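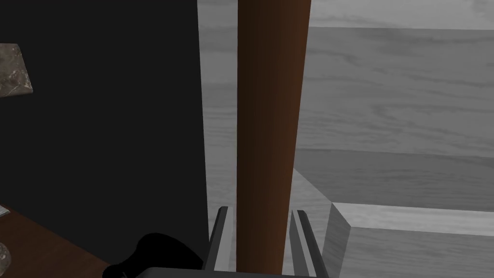
Pole and gripper fingers, computer rendering

Loment Automotive Program
Chassis 2, Handout: Corner Weights
Instructor: Ladi Effiong
Revised October 2021

Read this before the shop session. Bring the handout with you, since the worksheet at the back of the binder uses the same terms.

What a corner weight is

A corner weight is the load carried by one tire with the car standing still on level ground. The four corner weights add up to the total weight of the car. The shop coupe, the Bagheri, weighs 3,293 pounds with the driver ballast in the seat. How that total is shared among the four tires depends on where the heavy parts sit and on how the springs are set.

Terms

Front weight: left front plus right front.
Left weight: left front plus left rear.
Cross weight: right front plus left rear, also called the diagonal. Some books call it wedge.
Percentages: divide any of these by the total weight and multiply by 100.

Front weight and left weight can only be changed by moving mass in the car or by adding or removing it. Moving the battery to the trunk changes the front percentage. Turning a spring perch does not, apart from a very small shift that we ignore. What the perches do change is cross weight. Students mix these up every term, and it costs them a lot of time turning adjusters that cannot give them what they want.

Why cross weight matters

A road course car is usually set close to 50 percent cross. If the number is high, the car will tend to push in left turns and be loose in right turns. If it is low, the reverse. A car that handles well in one direction and badly in the other should go on the scales before anyone touches the sway bars.
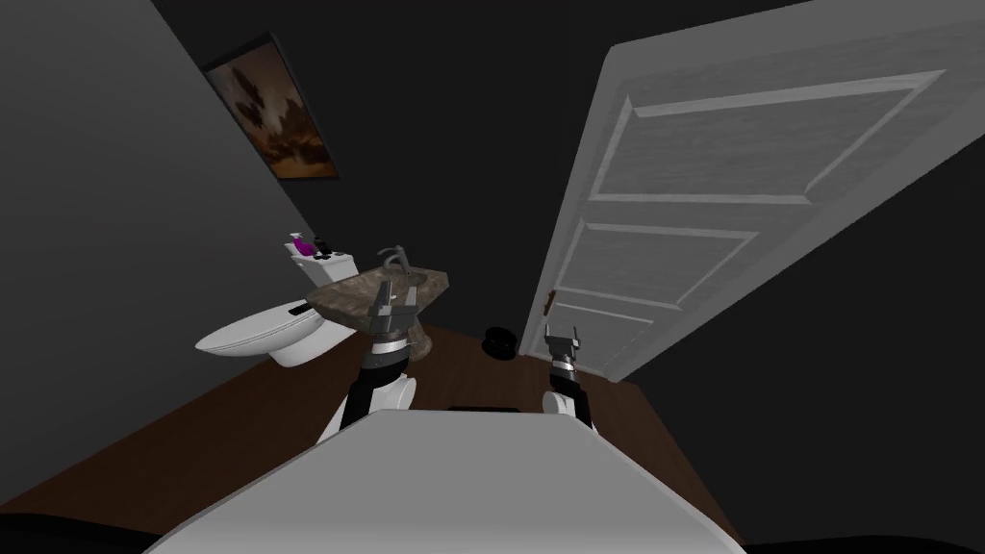

Simulated bathroom with a white paneled door and two robot arms

Preparing the car

Set tire pressures to the figures on the setup sheet. The coupe runs 225 section tires on all corners. A low tire drops its corner and gives you a false reading.
Fill the fuel tank to the level you plan to race with. Most people use half.
Put ballast in the driver's seat equal to the driver in full gear. Strap it in.
Disconnect one end link on each sway bar. A preloaded bar acts like a perch adjustment and will hide the true numbers.
Take out loose tools, floor jacks and anything else that will not be in the car on track.
Point the front wheels straight ahead.

Leveling the pads

The Nurico scale pads have screw feet. Check them with the long level, side to side first, then front to back, then on both diagonals. A pad that sits low takes load off its own corner and the one diagonally across from it. Mark the floor once you are done so the pads can go back in the same place.

Zero the pads with nothing on them. Roll the car on by hand, leave it out of gear and keep the parking brake off. Chock the wheels lightly. Bounce each end of the car and let it settle before you write anything down.

Making the adjustment

To raise cross weight, raise the perch at the right front or the left rear, or lower it at the left front or right rear. To keep ride height where it was, split the change over all four corners: raise two on one diagonal and lower two on the other by the same amount. On a car with different front and rear spring rates the amounts will not be quite equal in effect, so recheck ride height at the end.

Work in small steps, one full turn at most. Jack the car up to turn the perch, set it down, roll it off the pads and back on, and bounce it again. The tires grip the pads as the suspension comes down, and if you skip the roll the reading will be wrong.

Stop when cross is within half a percent of target. Then reconnect the sway bars. Adjust the end link length so the bolt slides in by hand with the ballast still in the seat, and read the scales one more time. The numbers should not move.

Alignment comes after scaling. Changing ride height changes camber and toe, so any alignment done earlier has to be checked again.

For the worksheet

Record all four corners before and after, with every perch change in order. Show the cross percentage at each step to one decimal place. Groups going to the Woncombe track session in December should keep a copy with the car. Expect up to 2 hours on the pads for a first attempt.

Reading for next time: the chapter on spring rate and wheel rate, including the motion ratio problems.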